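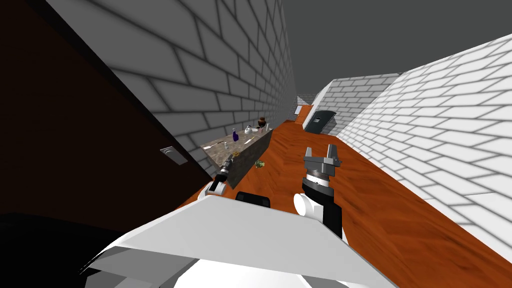

Page last changed: February, by Shu-fen Wei

Making a Narrow Kitchen Work

I love a narrow kitchen! Everything is one step away, and once the order is right you can cook a whole dinner almost without moving your feet. My own in Trotham is 70 inches wall to wall, and I wouldn't trade it.

Start with the counter. Take everything off it and wipe it down, then put back only what you used in the past week. The rest goes on a shelf or out of the room.

Next, pick your chopping spot. You want at least 14 inches of clear counter on one side of the sink, with the trash within reach (under the counter is great, on a pull-out even better). Keep knives, board and salt right there.

Now hang things. A rail along the back wall holds ladles, strainers and small pans - mine cost next to nothing and freed up two drawers. Screw it into studs, or use anchors rated for up to 69 pounds if you can't find any.

Last, check your doors. Open the oven, the fridge and every cabinet in turn and see which ones bump. My neighbor Ayuba Kwofie flipped the hinges on his fridge in one evening, and now he can get past with a hot pot. Such a good fix!

Cook three or four meals before you buy any bins. You'll know by then what still gets in your way.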